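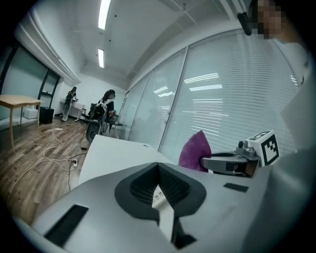 De Haan Opening Trainer: Caro-Kann for Club Players, Review

I play the Caro-Kann in most of my league games and have three books on it. I have finished none of them. The De Haan trainer is a box of 300 printed cards, a 60 page booklet and a login for the web version, and I bought it because I wanted to study lines away from a screen.

The cards are sorted into 4 decks: Advance, Exchange and Panov, Classical, and a mixed deck for everything else White can try. Each card has a diagram on the front with Black to move. The back gives the move, two or three lines of explanation and the number of the card that follows. You can work straight through a variation or shuffle a deck and test yourself.

The Advance deck is the best of them. It covers 3...Bf5 as the main line and gives a fair amount of space to the Short system with Nf3 and Be2. The plans are explained in words, mostly when to play ...c5 and where the king's knight belongs. I had been putting that knight on the wrong square for years in one line, and card 51 fixed it.

The Classical deck is thinner. It follows 4...Bf5 and gets you to a normal middlegame, but the h4-h5 lines stop early, right where White castles long and the play gets sharp. If you face that often you will need a proper book next to it. The Two Knights is in the mixed deck and gets a decent treatment. The Fantasy Variation gets only a handful of cards.

Print quality is good. The diagrams are large enough to read on a train and the stock has held up since June with only some wear at the corners. The box is not as good. The lid is loose and I keep mine shut with a rubber band.

The web version has the same positions on a spaced repetition schedule. It works, but it is slow to load on my phone and it marks a transposition as a mistake. In the Panov there are several places where two move orders reach the same position and it only takes one of them. You also can't add your own lines. Madik lets you do that, and for pure drilling it is still the better program.

The booklet has model games with light notes. I played through them on a board and got more out of it than I expected, especially the endings from the Exchange.

Pros: clear explanations, strong Advance section, usable without a computer.

Cons: short on the sharp Classical lines, poor box, web trainer needs work.

I would recommend it to club players who already know the basic moves and want to understand them better. Stronger players will run out of material quickly.

4 out of 5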